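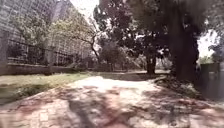
Learning the names of trees, post by post

Sunday, February 4, 2024 – posted by Kirura Walks

1/ I've started learning two trees a week and I'm hooked! Bark first, leaves later.
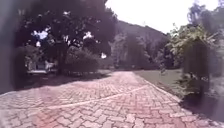

Pink and grey pavers, big dark tree on the left.

2/ My Funov pocket guide has 1,034 species in it. I know three.
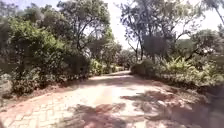
Do you need to wait for spring? Start now, buds are brilliant for telling things apart.

3/ Next up is limes – I mix them up with hazels every time

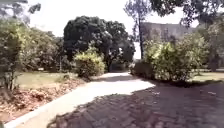 and by May I want to manage both without the book.

Filed under: Outdoors, Small hobbies

Recent:
Pressing leaves in a Zwahlen notebook
Skumach seed swap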